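Buscar en el sitio
Escribe y pulsa Intro
Usamos cookies propias y de terceros para medir las visitas. Aceptar. Configurar.

Plancha de vapor vertical Binduler: tres meses de uso

Viernes, 1 de agosto

Compré la Binduler en sustitución de una Ichikawa de mano que perdía agua por la boquilla. Quería un aparato de pie, con depósito grande, para no tener que rellenarlo a mitad de la tanda. Tengo una tabla de planchar convencional y no pienso tirarla, así que el vapor vertical era un complemento para camisas, vestidos y ropa que sale del armario con marcas.

El montaje lleva poco tiempo. El mástil es telescópico, en tres tramos, y la percha se encaja arriba con un cuarto de vuelta. El manual viene en varios idiomas y la parte en español se entiende, salvo el apartado de descalcificación, que remite a un dibujo que en mi ejemplar no aparece. Escribí al distribuidor, Gernia, y me mandaron el PDF completo al día siguiente.

La base tiene ruedas y se mueve bien sobre baldosa. Sobre alfombra se atasca. El cable se me queda corto para llegar desde el enchufe del pasillo hasta la ventana, que es donde tengo mejor luz, y acabo usando un alargador. El depósito se saca tirando hacia arriba y se llena debajo del grifo sin problema, aunque la tapa de goma cuesta de cerrar con las manos mojadas.

En uso, el calentamiento es rápido y el caudal tiene dos posiciones. La baja es suficiente para viscosa y punto fino. La alta es la que uso casi siempre. Con camisas de algodón el resultado es correcto en el cuerpo y flojo en el cuello y los puños, que siguen necesitando plancha de suela. Con lino mejora el aspecto general, pero no deja raya ni la quita. Los vestidos y las cortinas son lo que mejor hace.

Los tejidos gruesos son otra cosa. En el vaquero el vapor afloja las arrugas de las piernas si se tira de la tela hacia abajo con la otra mano, y tarda bastante más que en una camisa. Las zonas con varias capas, como costuras dobles y bolsillos, apenas cambian. Las cinturas elásticas las salto, tanto en vaqueros como en pantalones de chándal, y doblo la prenda cuando ya ha perdido la humedad. 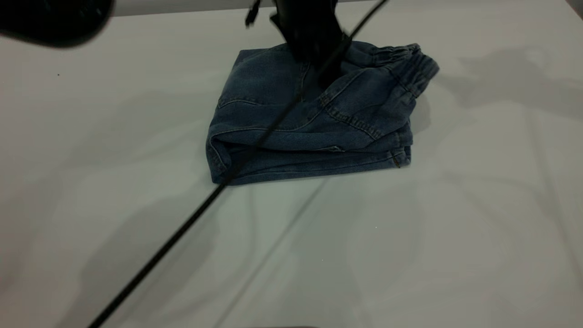
Maite discrepa en los comentarios: dice que ella hace los vaqueros con la misma Binduler sin tanto trabajo, siempre que los cuelgue del revés y empiece por los bolsillos, y que el fallo está en pasar el cabezal demasiado deprisa. Añade que con el modelo anterior, el de mástil fijo, le iba peor. He probado a hacerlo del revés y los bolsillos quedan algo mejor. En las piernas no noto diferencia.

El ruido es moderado. Se puede tener la radio puesta, aunque hay un golpeteo en la bomba cuando queda poca agua que al principio parece una avería. No hay aviso luminoso de depósito vacío, y a este precio debería haberlo. Pagué 296 euros en la tienda de Jedov, con el guante y un cepillo incluidos. El guante es fino y con el caudal alto se nota el calor en los nudillos. El cepillo se suelta del cabezal con facilidad y ya no lo pongo.

Sobre la cal: mi agua es dura y en junio empezaron a salir gotas blancas. Hice la limpieza con vinagre diluido, como indica el manual, y desaparecieron. Desde entonces mezclo agua del grifo y destilada a partes iguales.

A favor: capacidad, estabilidad del mástil, buen resultado en prendas largas. En contra: cable corto, guante pobre, falta de aviso de agua, poco efecto en tela gruesa. Si se planchan sobre todo camisas de oficina, no compensa. Para quien tenga muchas prendas delicadas o cortinas, sí la recomiendo, y mejor si se encuentra rebajada. El año pasado la tuvieron en oferta en noviembre.

Nota: 3 sobre 5.

Suscríbete al boletín y recibe las nuevas reseñas en tu correo. Puedes darte de baja cuando quieras.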